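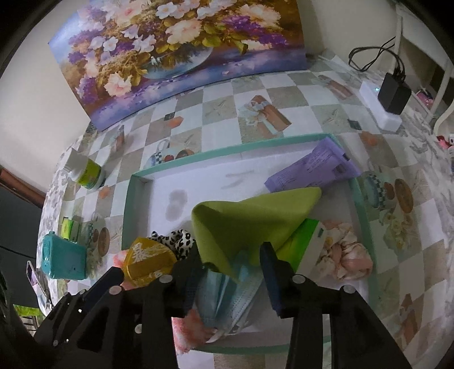 **Taller de manipulación: cierre del bloque de objetos deformables**

El club de robótica Grasmont terminó en agosto el segundo bloque de su proyecto de manipulación doméstica. El primero se dedicó a cuerpos rígidos — cajas, frascos, tapas — y el segundo a telas y accesorios blandos: paños doblados, coleteros, mascarillas plisadas. La tarea es siempre la misma: retirar un objeto de una bandeja de bordes bajos ocupada por otros y depositarlo en la mesa sin arrastrar a los vecinos.

Los equipos trabajaron con pinza manual de dos dedos. Cada demostración se graba de principio a fin, se recorta en el instante del primer contacto y se etiqueta con el objeto, el tipo de agarre y el resultado. El bloque suma más de 20 sesiones, repartidas entre 4 equipos. De ellas, 13 superaron la revisión de etiquetas; el resto se repetirá con el protocolo nuevo.

Observaciones recogidas en los cuadernos:

- En tela doblada, el agarre por el pliegue da mejores resultados que el agarre por una punta suelta. Con la punta, el paño se despliega durante la elevación y engancha lo que tiene al lado.
- Los coleteros admiten casi cualquier orientación de los dedos, pero conviene limitar el cierre. El equipo Bimance fijó un tope mecánico y dejó de perder piezas por exceso de presión.
- Las mascarillas se toman por el cuerpo plisado. Las tiras elásticas quedan fuera de los puntos de agarre válidos.
- Los manteles estampados complican la segmentación. El modelo de Feyisa confundió varias veces dibujos impresos con objetos reales, sobre todo los de contorno redondeado. Se mantiene el mantel en el banco de pruebas y se añaden capturas de fondo sin manipulación.

Queda pendiente unificar la velocidad de aproximación. Dos equipos entran en vertical y frenan antes del contacto; los otros entran en diagonal y corrigen sobre la marcha. Las trayectorias no son comparables, y el conjunto no se publicará en el repositorio Grorkness hasta que se adopte un solo criterio.

El tercer bloque tratará recipientes parcialmente tapados por tela. Cada equipo debe entregar antes del inicio la hoja de calibración de su pinza, con la apertura máxima medida en las yemas y el estado de las almohadillas. Los cuadernos del segundo bloque se dejan en el armario del taller, con el nombre del equipo en la portada.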